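Lunch bag repair: coil zipper replacement vs. slider swap

Forum index > Soft goods > Repair and alteration
17 replies, 193 views

fzeleke
Posted 21 July 2020

I have a small insulated lunch bag with a curved zipper that separates behind the slider. It closes, then opens again in the middle under load. The tape is sound and I can find no missing or bent coil. Bottom end is sewn into the seam, top end is bound over. I would prefer to keep the bag because the body fabric has no wear.

Options as I see them:
1. Crimp the existing slider.
2. Replace the slider only.
3. Replace the whole chain.

Is there any reason to go past option 2?

Feven Zeleke

olton_bench
Try 1 first. It takes two minutes. Squeeze the rear of the slider, one side at a time, with flat pliers. Small increments. If you overdo it the slider binds and you will be doing option 2 anyway.

dumlao
Crimping is a temporary fix on a die-cast slider. The channel wears on the inside, and closing the gap does not put the metal back. I did this on a Hostby cooler bag in January and it was splitting again in seven weeks.

Replace the slider. Open 1 inch of the binding at the top end, run the old one off, run the new one on, restitch. Match the number stamped on the back of the slider and confirm coil vs. molded tooth. A No. 5 coil slider will not run properly on a No. 5 molded chain.

olton_bench
Seven weeks of daily use from a free fix is acceptable to me.

dumlao
It is acceptable if you like doing the job twice.

kpolicarpio
Before anyone orders parts, we need to see how the zipper is laid out. A curve that is too tight for the chain width will pull the coils apart regardless of the slider. Can you post the bag from a couple of angles, open and closer in?

fzeleke
Photos follow. Navy body, light gray trim and tape.

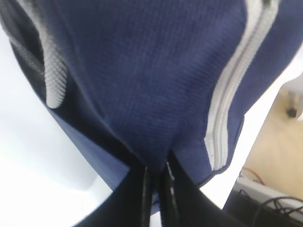
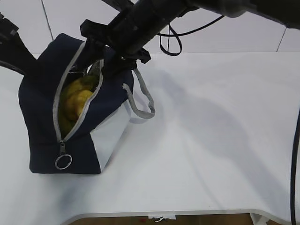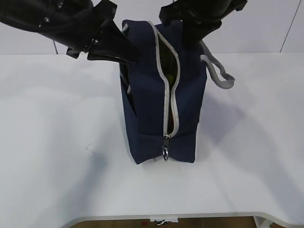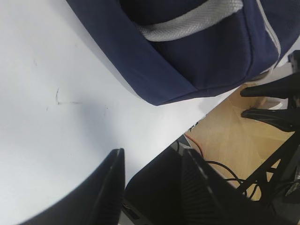
Re: Curve radius and load

kpolicarpio
Thanks. The zipper does curve, but I would not call it a tight radius. I have put No. 5 coil around a corner with a 2 inch radius without trouble. My guess is that the slider is at fault and the geometry is fine.

One more check. Close the zipper with the bag empty and leave it for an hour. If it stays shut, pack it as usual and try again. If it only fails when packed, the bag is being overfilled and a new slider will wear out the same way.

gramine_sews
I disagree on the slider-only repair. Coil is nylon monofilament and it flattens where the slider has been forced. You cannot always see this. Put a new slider on a flattened chain and it will skip in the same spot. For the price of a yard of chain I would replace everything and be finished.

kpolicarpio
On a backpack, yes. On an insulated bag you have to unpick the liner along the full length of the zipper, and most of these liners are a thin film that does not tolerate a second row of needle holes. You end up with a perforated edge that tears. I would leave that seam alone unless the chain is proven bad.

gramine_sews
Use the original holes. Hand stitch, size 16 needle, bonded nylon.

kpolicarpio
Possible. It is also three hours of work on a lunch bag.

dumlao
There is a simple test for a flattened coil. Run a thumbnail along each side with the zipper open. A damaged section feels smooth compared with the rest. If you don't find one, go with the slider.

olton_bench
Rated cycles for a decent slider are well above 2,000 in my notes, but that is for a straight run with no side load. I would expect less on a curve.

fzeleke
Results. Empty, it stayed shut for the hour. Packed, it split again near the middle. Thumbnail test found nothing. I packed it with less and it held for a day, so I am probably overfilling it to some extent. I have ordered two coil sliders and will open the binding at the top end.

gramine_sews
Wax the coil before you run the new one on. Plain paraffin, wiped off after.

dumlao
Add a few bar tack stitches across the chain at the top before you close the binding. The factory stop is often missing on these.

fzeleke
Noted on both. Will post when the sliders arrive.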